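Fifty demos and a pen cup

Divya Rajan's group at Skuvavum has been steering an arm by remote control to teach it desk tidying, and the pitch is that 50 demonstrations will do. I have my doubts. Felista Okoth did most of the driving, and she is very good at it -- which makes me wonder how much of the skill is hers.

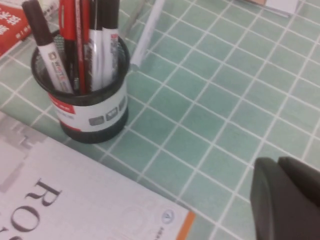

Pens are a fair test, I'll grant that. They lean and they roll. But every run so far used the same tabletop and the same operator, and 17 of the demos were thrown out as too clumsy to learn from. Who decides what counts as clumsy? Mpho Motaung wants 500 before anyone talks about results. I'd want a second desk first.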